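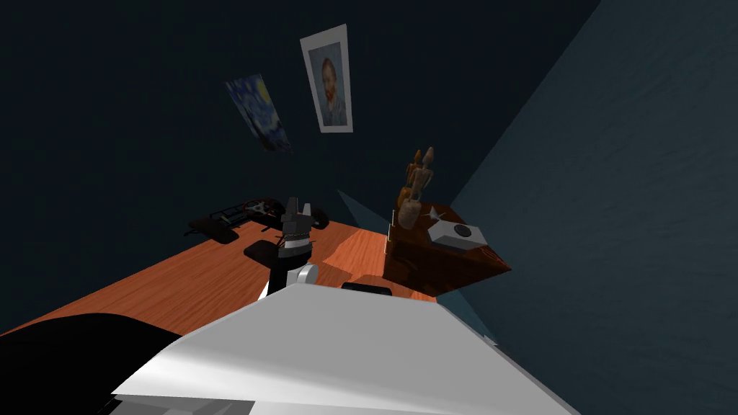
Section 4. First Session in the Simulator

This section is for members of the Greltia Robotics Club who have finished Section 3 and have a working login on a club computer. It covers loading the practice room, checking the camera views, and saving a run. Plan on one club meeting. The competition arm stays switched off for all of it.

4.1 Load the room

1. Open Trodley from the desktop and choose Practice, then Art Room.
2. Wait for the progress bar to clear. The first load on each computer takes 125 seconds. Later loads are faster.
3. Enter your team number. Use all digits, including leading zeros.
4. Select the Overview camera and press R to reset the arm.
5. Check that the status line says READY. If it says WAIT for more than a minute, close the program and start again at step 1.

Note: Do not move furniture or props in the editor. Every team is scored on the same layout, and an edited room will be rejected when you upload.

4.2 Check the hand camera
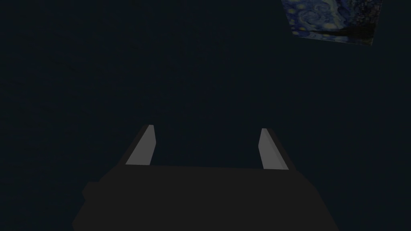
The hand camera moves with the wrist, so what it shows depends on where the arm is pointed. Members who are used to the Overview camera often lose their bearings in the first few minutes. Use the wall as a landmark. With the Starry Night print in the upper right corner and only dark wall past the fingers, the hand is aimed away from the work area and there is nothing to pick up. Bring the wrist around slowly until the desk comes into view before you try anything else.

1. Press 2 to switch to the hand camera.
2. Open the gripper fully with the O key. Both fingers should be in view with a clear gap between them.
3. Close the gripper with the C key, then open it again. If only one finger moves, reset the arm.
4. Set the speed slider to 68 or lower. Leave it there until you have passed the Level 1 check.

CAUTION: The speed slider keeps its last setting from the previous user. Check it every time you sit down.

4.3 Approach practice
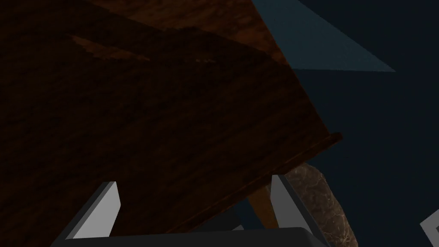
Trodley counts any contact between the arm and the furniture as a collision, even a light one. Most Level 1 runs are lost this way, usually when the driver is watching the target and forgets about everything else nearby. Edges in shadow are the hardest to judge. Dark wood with a raised lip, seen at a steep angle just past the fingertips, leaves you very little to go by, and the pale faces of the fingers are then the best guide to where the hand is. Stop, switch to Overview, and back the arm out the way it came in.

1. Pick a target from the task list and press Start.
2. Move in short steps. Let the arm settle after each one.
3. Change cameras at least once before closing the gripper.
4. Press Stop when finished, whether or not the pick was good.

Note: A run may hold up to 1,071 steps. Anything past that is dropped without a warning.

4.4 Save and upload

1. Choose File, then Save Run. Put the file in the Patwary folder under your team number.
2. Write the run number and the room name in the team notebook.
3. Upload from the Zerlow page. Failed runs are uploaded too.
4. Log out.

If the upload stops with error 582, the file name has a space in it. Rename the file and upload it again.

Go on to Section 5 when your team has three runs with no collisions.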